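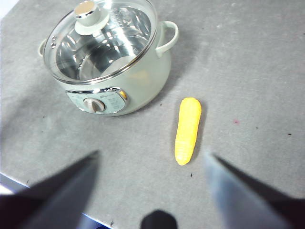
Minutes, December 2024

There were five of us this time: Renzo Rizzi, Folke Sundqvist, Dilek Gökçe, Nazmiye Kahraman and me (Kenneth McIver, typing as fast as I can, so shout if I've got you wrong). Dilek chaired. Last minutes agreed, apart from Folke's name, which I'd spelt three different ways. Sorry Folke!

**Rewiring at the Fellovow flats**

Most of the meeting went on this. Renzo has walked the whole block and thinks the lighting circuits will do for a few more years, but the sockets on the top two floors want doing, and the earthing in the old boiler room is a mess (his word was stronger). We've got two prices in. Pravico want £2,228 for the top floor and Clatidum came in at £1,112 for the same floor, and we spent a good while puzzling over how they could be that far apart. Nazmiye spotted it in the end – Clatidum haven't allowed for making good the plaster or for the testing and certificate afterwards. I'm to ring them and ask for a full price. Renzo will ask Pravico whether theirs drops if we give them both floors together.

Folke asked if tenants would have to move out. Renzo says no, power off in the daytime only, one flat at a time, and back on by teatime. Dilek wants that in writing before we tell anybody, and I agree with her.

**Outside lights**

The bulkhead light by the bin store is still tripping whenever it rains. I said I thought it was the gland at the back and Renzo thought it was the cable where it goes under the path, and we went round that one twice. He'll test it. We agreed to spend up to £389 on it and if it's more than that he comes back to us.

**Workshop rent**

Türkmen have written to say the rent on the unit goes up to £1,089 a month from April. Nazmiye thinks we should ask for the roof to be looked at before we sign anything, and she's drafting the letter. I'd quite like them to sort the roller door too (I've had my fingers in it once already), so that's going in as well.

**Van stock**

We keep running out of 32 amp breakers and back boxes, and we've got far too many of the white pull cords. Folke has offered to put a list up on the inside of the van door. Please cross things off when you take the last one! Dilek also asked whoever has the good crimpers to bring them back, and there was a bit of a silence.

**Anything else**

Renzo is away for a week after the next meeting, so Folke will hold the phone. Nazmiye has the keys to the boiler room if you need them.

To do: me, Clatidum. Renzo, Pravico and the bin store light. Nazmiye, Türkmen letter. Folke, van list. Dilek will send round the next date.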